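Gallery: Bags and Packing, July

Jamora is a lending room for household things. People moving into their first apartment borrow a kitchen's worth of goods and bring them back when they have their own. This page of the gallery is about packing, which takes up most of our hours. The shelves and the front counter have their own pages.

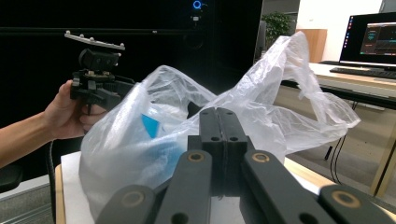
Plain white carrier bags do most of the work here. We buy them in packs of 200 from Fendik and keep the open pack under the packing table. They are thin, they crease as soon as they are touched, and light goes straight through them. Something blue in this one shows clearly through the plastic on the left side, bright at the top and paler farther down, and that is the main reason we stay with this type. A person at the counter can tell two bags apart without opening either of them. The handles will stand up in a peak when the bag is held from the middle, and the lower part tends to slide over the front of the table if it isn't pushed back.

Why we don't use boxes for everything

We started with boxes. They stack well and they protect glass. They also fill the room when they are empty, and most of our borrowers go home by bus. A box with a saucepan and four plates in it is hard to carry up the steps of a bus. Two bags, one in each hand, are easier. We still use boxes for full dinner sets and for anything that came to us in its original packaging.

Paper bags were tried for one winter. The bottoms gave out in the rain. We have a few left and use them for dry things like dish towels and pot holders.

What goes in one bag

Soft things go in first, on the bottom. A folded towel or a pair of oven gloves is enough. Heavy things go on the towel, as near the middle as possible. Plastic tubs and lids stand on their edges down the sides. Light things such as measuring spoons, a whisk or a sieve go on top, with the handles pointing down so that they don't push through the plastic.

Knives never go in a carrier bag. They are rolled in cardboard, taped, and handed over separately at the counter. The same goes for graters and the blades of food processors. If a borrower has asked for one of these, write "counter item" on the slip.

Glass is wrapped in newspaper, one sheet for a tumbler and two for a jug. Wrapped glass should be in a box if there are more than four pieces. Under that, a bag is fine, but use a second bag over the first.

Opening a new bag

New bags cling together at the mouth. Rub the top edge between finger and thumb until the two sides slide apart, then pull the handles outward and shake once. Some people prefer to blow into them. We ask that they don't, as the things going in are for other people's kitchens.

Once the bag is open, fold the top edge outward. It will keep its mouth open on the table for long enough to get the first item in. After that the weight holds it. Bags that are packed standing at the very edge of the table have a habit of going over, so keep the heavy end well back.

The slip

Every bag gets a slip with the borrower's number and a list of what is inside. The slip goes in last, facing out, flat against the side. It can be read through the plastic if the writing is dark enough. Pencil can't be read, so please use the black markers in the jar. The markers are ours and should go back in the jar with their caps on.

Krishnamoorthy Nadar keeps the master list. At the end of last year it stood at 584 items, counting a set of cutlery as one item and a pan with its lid as one item. If a lid comes back without its pan, put it on the Tritholm shelf by the door with a note. Most of them are reunited within the month.

Tying and carrying

Tie the handles once, loosely. A tight double knot means the bag has to be cut open, and then it can't be used again. For anything going on a bicycle, tie it once and put it in a second bag with the handles facing the other way.

Carry by both handles. With a heavy pan inside, put a hand underneath as well until you reach the door.

When things come back

Returns are unpacked on the same table. Take things out one at a time and check them against the slip. Anything sticky or dusty goes to the sink. Anything cracked goes in the gray crate. Nothing goes straight back on a shelf, even when it looks clean.

Bags that come back whole are turned inside out, wiped, and hung on the rail overnight. In the morning they are folded flat, pressed to get the air out, and folded again in thirds. A bundle is 100 bags with a rubber band at each end. We get four or five uses from a bag before the handles stretch. Stretched ones are used as bin liners, and torn ones go to the film recycling drop at Bouazza on the corner, which takes them during shop hours.

Things we are short of

Lids for medium saucepans, wooden spoons, can openers and small cutting boards. We have enough mugs. We have enough coffee makers too, unless yours has its glass jug and a working lid.

Clean carrier bags are welcome if they have no holes. Please bring them folded. Goods can be left at the counter from 2 in the afternoon until closing, and someone will give you a slip for them. Please don't leave bags outside the door, as it opens outward and they get pushed into the street.

Next page: The shelves
Previous page: The front counter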